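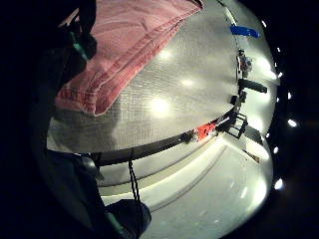
Filed under: Planning & Purchasing / Automation

How to budget for a cloth-handling robot before you talk to a vendor

Start with the quote you haven't asked for yet. If you go to a vendor with "we'd like a robot that folds towels," you will get a number, and the number will be for an arm. Everything else you need will show up later as separate invoices, and by then somebody will have told the boss the project costs what the arm costs.

I run planning for the linen side at Gillasham. We have been pitched folding automation more times than I care to remember, and I still don't own a robot that folds anything at the speed of a tired person on a late shift. I may buy one. The steps below are how I decide what I'm willing to spend finding out.

Step 1. Write down the job in one item

Pick one piece of cloth. One size, one weight, one finish. Ours was a terry bath towel. Don't write "towels and similar." Sheets are another project, and so are robes, and a vendor who says they're the same thing should be asked to put that in the contract.

Now write where the item starts and where it ends. Does it start in a pile? Flat on a table? Already hung by one corner? Getting a towel out of a heap and finding its corners is most of the trouble. If the demo you watched began with the towel laid out square, you watched the easy half.

Step 2. Budget for data separately

Most of the current systems learn from people doing the task. Someone wears or holds a gripper with a camera on it, handles the towel over and over, and the recordings get used to train the arm. Vendors like to fold this into "setup." Make them pull it out.

You want to know who does the handling, for how many hours, on whose payroll, and who owns the recordings when it's over. Adaeze Idahosa on our floor did the first round for us and her supervisor found out from the schedule. That was my mistake. Put the hours in the budget at full labor cost, including the person covering the usual station.

Our plan called for 669 recorded runs on the one towel. I can't tell you if that's the right number, and neither could the vendor. I asked what happens if it falls short and was told "we'd collect more." Fine. At what price per run? Get the answer in writing before you agree to the first batch.
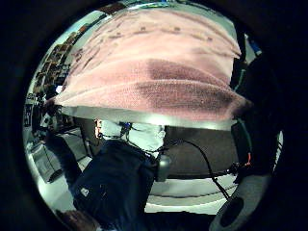

Terry towel over the work area. Leave room in the budget for the wiring, too.

Step 3. Price the small stuff

The line items that hurt are the dull ones. Go through this list and put a dollar figure or a zero next to each. A blank doesn't count as a zero.

- Cables, and spares for every cable. Loose loops of wire near moving hands and heavy cloth will snag sooner or later.
- Straps, wristbands and anything else worn by an operator. They get sweaty and they get lost.
- Fingertips or pads for the grippers. Ask how long they last on terry, which is rougher than the test cloth in the brochure.
- Batteries, chargers, storage drives.
- A table. Ask if the surface matters. We were told no, and then we were told glare off a shiny top could be a problem for the cameras.
- Lighting changes, including the electrician.
- A pile of towels you can take out of service. They won't go back to customers.

My allowance for this category was $139 a week during the trial. Lachlan MacKinnon, who holds the purse here, thought it was padded. We went over it in the first month.

Step 4. Pay for a trial, and keep it short

I don't like free trials. A free trial means the vendor picks the towel, the table and the day. Pay a modest fee and you get to pick.

We settled on 28 working days. Before it starts, write down what counts as a good fold and who judges. Slavica Bošković does our quality checks and she judged ours, using the same rules she uses on people. The vendor's engineer wanted to score "successful grasps." I have no use for a successful grasp. I need a towel folded in thirds that stays on the stack.

Ask for these in the trial terms:

- your cloth, straight off your line, including the ones with worn hems
- your lighting, with nothing moved
- no vendor staff within reach of the machine while it's being scored
- every stop logged, with the time it took a person to clear it

If they push back on the third one, you have learned something cheaply.

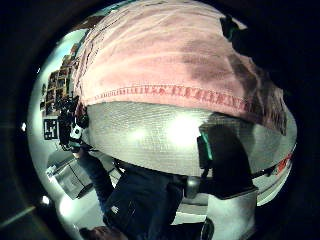
Stops are where the savings go. Say the machine quits a few times an hour and each time an operator has to walk over, pull the towel free and restart it. You've kept the operator, added a walk, and bought an arm. Put the logged stops into your labor math at the operator's real rate and see what's left. In our first pass there wasn't much.

Step 5. Do the payback math with ugly numbers

Take the vendor's speed and cut it by 20 percent. Take their uptime and use the worst week from your trial in place of the average. Then add the support contract for every year, including the first, because "first year free" usually means the second year costs more.

Adesuwa Usman at our Nidau site built the spreadsheet we use. It has one column for what the vendor claimed and one for what we saw, and the payback only reads from the second. I'd suggest you set yours up the same way. It's very tempting in a meeting to point at the better column.

Leave out the following unless you can put cash on them: "future-proofing," morale, press interest, and the chance that the software gets better. It might get better. Let the vendor carry that risk with a lower price up front, and see how sure they sound.

Step 6. Decide what a "no" looks like

Set the stopping point before the trial begins and have the person with signing authority initial it. Ours said that if the arm couldn't match the slowest manual station by the end, we'd stop and look again the following May. It feels gloomy to write. Do it anyway, or you'll be extending the trial a week at a time.

And ask what leaving costs. Return freight, patching the floor, data deletion, the early-out fee on the software. Leone, our smaller site, had a labeling machine from an earlier adventure sitting under a tarp for two years over return freight.

A last note on quotes: ask for them itemized, get at least two, and compare them against your list from Step 3, line by line. Whatever's missing from the quote is probably going to be yours.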